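PRESSEMITTEILUNG

Forora nimmt Handgreifer-Kit von Drirel in den Verleih auf, vorerst ohne Kaufempfehlung

Mevis, 23. März – Der Geräteverleih Forora bietet ab sofort das Greifer-Kit Gil des Herstellers Drirel an. Mit dem handgeführten Zweifingergreifer samt Kamera lassen sich Handgriffe vormachen, aus denen ein Roboterarm später lernen soll. Drirel bewirbt das Kit mit dem Satz »an einem Nachmittag zum gedeckten Tisch«. Diese Aussage übernimmt Forora nicht.

Im Februar hat das Haus das Kit im eigenen Testraum geprüft. Aufgabe war das Decken und Abräumen eines Tisches mit Schale, Teller, Löffel, Essstäbchen und Tablett. Aufgezeichnet wurden 2.743 Durchgänge, davon waren nach Durchsicht 873 für das Training brauchbar. Beim Rest verdeckten die Finger das Zielobjekt, oder die Aufnahme brach ab.

»Der Greifer liegt ordentlich in der Hand, das war es dann fürs Erste mit dem Lob«, sagt Dorota Jakubowski, die bei Forora die Tests leitet. »Dünne, glatte Gegenstände bleiben schwierig. Wer mit einem Nachmittag plant, sollte rund 16 Arbeitstage ansetzen und die Durchsicht extra rechnen.«

Offen ist auch, wie gut sich die Aufnahmen auf andere Roboterarme übertragen lassen. Drirel nennt drei unterstützte Modelle, Vergleichswerte liegen Forora bislang nur für eines vor. Gunnlaugur Fogh, Produktverantwortlicher bei Drirel, verweist auf ein angekündigtes Software-Update. Einen Termin nennt er nicht.

Das Kit wird deshalb ausschließlich wochenweise vermietet. Zum Lieferumfang gehören Greifer, Kamera, Ersatzfinger und eine Kurzanleitung auf Deutsch. Die Auswertungssoftware muss gesondert bei Drirel lizenziert werden. Das vollständige Testprotokoll einschließlich der verworfenen Durchgänge erhalten Redaktionen und Mietinteressenten auf Anfrage.

Pressekontakt: Halina Wasilewska, Forora, Mevis 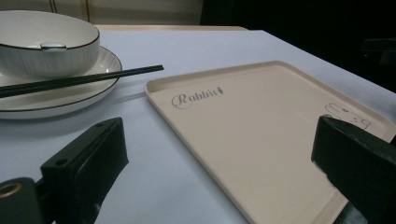 Handgreifer über dem Testtisch mit Geschirr, Essstäbchen und Tablett. Foto: Forora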